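Desk & Hobby Corner > Small Spaces > One plate for all the fiddly bits?

henok_adugna
October 18, 2018
Hello all! I've finally started clearing the table in the back room and I've got properly into it. The big stuff has gone, so now it's down to the little things I use every day: the cube, a rubber, and the purple and blue blocks I fidget with when I'm on the phone. I used to keep them in a drawer and then forget I owned them.

Then I found the pink plate at the back of a cupboard and thought, why not? Its rim is raised just a touch, and the colour looks lovely against the wood. The cube went straight on. 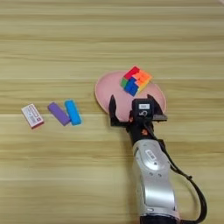 Cube on the plate, little bits waiting on the left

So do the other three go on as well, or is the plate just for the cube? I keep changing my mind.

drekik
All of it on the plate! The whole joy of a catch-all is that you can pick it up in one go, wipe the table and put it back. I've done this for years with an old soup bowl and I'd never go back. Gorgeous pink, by the way.

JavieraTapia
I'm going to disagree with drekik (sorry!). Once a plate is allowed to hold everything, it does. Mine had two dead pens, a button and a bus ticket on it by the end of a week. I'd give the cube the plate and line the small things up next to it, where you'll see if something has joined them.

Also, as a fellow cuber, please solve that poor thing before you put it on show.

henok_adugna
Ha, it's scrambled on purpose! A solved one just sits there looking smug and I never pick it up. A mixed one I can't leave alone.

I do like the line-up idea. Here are the small things on their own bit of table, rubber on the left, then purple, then blue. The two blocks have ended up in a sort of V and I rather love it.
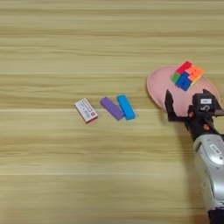 Re: One plate for all the fiddly bits?

dinsa
Oh, that V is great, leave it exactly like that. Is the rubber still in its paper sleeve? Keep it on, it stops the thing crumbling. I have 4 of them in a pot and the one without a sleeve has gone grey all over.

drekik
Looks nice now, but wait till you're drawing and your elbow sends the lot on to the floor. A rim is a rim! I'm sticking with the plate.

JavieraTapia
Your elbow must be enormous. What do you actually keep in that soup bowl?

drekik
Everything. Keys, tape, a conker, 1000 paper clips. I know where they all are.

JavieraTapia
I rest my case :)

henok_adugna
You two! Right, I've had another go at it. I wondered about the cube standing off to the side and the plate left clear in the middle, for whatever I've got in my pockets when I come in. It does make a cheerful row of colours.

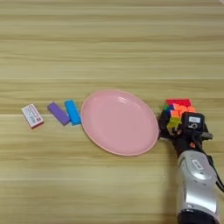 Rubber, purple, blue, empty plate, cube on the far right

The blue one is right up against the rim there, so it could do with a nudge to the left. Otherwise I'm really pleased with that order.

dinsa
Love it! Purple, blue and pink next to each other is spot on. I'd still put the cube back on the plate, though. It looked so at home in your first picture.

drekik
An empty plate in the middle of a table. By November it'll be full of receipts, and you'll be very welcome on my side.

henok_adugna
You may well be right. I'll try the cube on the plate this week and the clear plate the week after, and post how I get on. If anyone else has a table like this, please put yours up too, I could look at them all day!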